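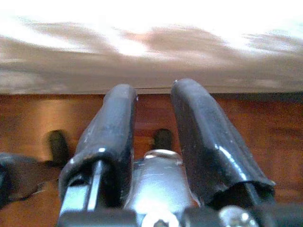
Reddish-brown wood, close up, with the grain showing.

We use cookies to keep this site working and to count visits. Accept | Settings

About Plirkby

We look after wooden furniture. Sideboards, wardrobes, writing desks, the bedside cabinet that came from your gran's and has been under a telly ever since. If it's made of wood and somebody still wants to use it, we'd love to see it!

Plirkby started with Eimear Coughlan and Declan Nic Giolla sharing a bench in a rented unit in 2000. Eimear had trained as a cabinet maker and Declan was mad about old finishes (he still is, ask him about shellac and put the kettle on first). Their first job was a chest of drawers with two runners worn right through. The owner had been lifting the drawers out by hand for years and putting them on the bed every morning, so you can imagine how pleased she was to get it back.

There are nine of us now. Talha Mengal runs the finishing room and matches colour by eye, usually next to the north window and usually before lunch, when the light suits him. Maksym Sydorenko does the joinery repairs and most of the veneer work. Diarmuid Tully answers the phone, drives the van and is very good at getting wardrobes down staircases that they plainly never came up in one piece.

What we like best is a good, plain surface. A door or a side panel with a warm colour and a bit of grain is worth taking time over, and we'd much sooner clean and revive an old finish than strip it. Lots of pieces only need a careful wash, a little colour where the sun has got at them and some wax. When a piece does need stripping we'll talk it through with you first and show you a sample on a hidden edge.

We also mend hinges, ease doors, refit backs, replace missing knobs and sort out locks. We don't do upholstery, but we're happy to pass you on to someone who does.

Last year 122 pieces went through the workshop, and the biggest was a linen press that had to be finished in two halves. Small jobs are just as welcome. A wobbly stool is a lovely way to spend an hour.

Come and see us

On the first Saturday in March we open the doors, put out the sample boards and let people have a go at waxing. Children too, if they don't mind an apron. The rest of the year it's best to ring before you set off so that one of us is at a bench and not out on a delivery. Photos by email are fine for a first chat: one of the whole piece and a couple of whatever is bothering you, taken in daylight if you can.

We can't wait to hear what you've got!

Contact us | Delivery and collection | © Plirkby Furniture Care | Back to top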